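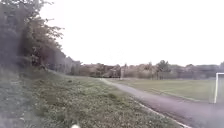 *Baumbestand und Böschung, Strecke Costimitz*

**Zwischenbericht Wanderbus und Gepäcktransfer, Stand Samstag, 29. Januar 2022**

Von den 800 Gästen, die Likero für die erste Saison angesetzt hatte, haben 84 den Transfer gebucht. Ich halte die Zielzahl weiterhin für zu hoch. Ausgegeben sind bisher 3231 Euro, vor allem für Fahrer und Gepäckanhänger. 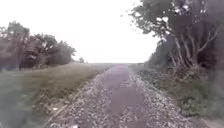
Tien-fu Chiu wendet ein, die Buchungsseite sei erst im Juli freigeschaltet worden und die Zahl deshalb wenig wert. Das stimmt zum Teil - die Werbung lief allerdings schon vorher.

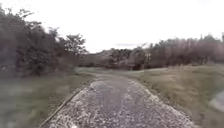 Der Fahrplan bleibt der schwache Punkt. In Skostthorpe warten Gäste auf den Anschluss, und Cheng verspricht seit dem Herbst eine Lösung. Auch die Werbezeile »rollkoffertauglich« sollte weg, bei losen hellgrauen Steinen auf dem Weg glaubt uns das niemand. 16 Beschwerden betreffen verspätetes Gepäck, drei davon sind noch offen.

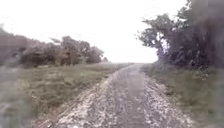
Eine Erstattung haben wir in diesen drei Fällen angeboten, Antworten stehen aus. Die zweite Rate bitte ich erst freizugeben, wenn Chengs Fahrplan schriftlich vorliegt.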